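Ceasefires need someone to count the trucks

2021-12-27

By Bereket Gebru

The truce in the highlands has now held on paper for 8 weeks. I say on paper because the shelling stopped in most places and the roads did not open. Families in the lower valley still can't get flour or insulin, and the two sides still blame each other for it.

I covered the earlier agreement, the one that fell apart in 4 days. The text was better than people remember. It named the roads and it named the crossing points. It had no one standing at those points with the authority to write down who was turned away, and by whom. When the first convoy went back, each side put out its own story, and foreign governments picked the one that suited them.

The same thing is happening again. Tolera Kassa, who drove relief trucks in the last war and is driving them now, told me he waited at the Tilahun crossing for 2 nights this month with the right papers. The soldiers said they had no orders. The officer they called said the orders had been sent. Kassa drove home with a full load.
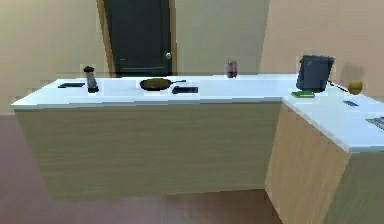
Outside governments like to send envoys at this stage. Envoys fly in, meet the leaders, and announce that both parties remain committed. I don't doubt that the meetings matter. But the leaders are not the ones who lift the barrier at Tilahun, and a commitment made in a hotel in the capital takes a long time to reach a sergeant who hasn't been paid.

What would help is dull and fairly cheap. Put civilian monitors at every crossing, day and night. Let them publish a list each evening of what went through and what did not. Tie the release of reconstruction money to that list and to nothing else.

The usual objection is that monitors would be in danger. They would be. So are the drivers, and so are the 1,057 people in the camp outside the town of Ollholm, who have been told since the start of December that the road will open shortly. Asnakech Tesfamariam, a nurse at the camp clinic, has stopped passing that message along to her patients.

The other objection is that publishing names and times will embarrass the army and push it out of the talks. That may happen. The army has been spared embarrassment for the whole of this truce, though, and the trucks are still parked.

The next round of talks is expected to deal with prisoners and the border. Both are serious matters. The crossings should come first, and the monitors should be in place before anyone signs another page.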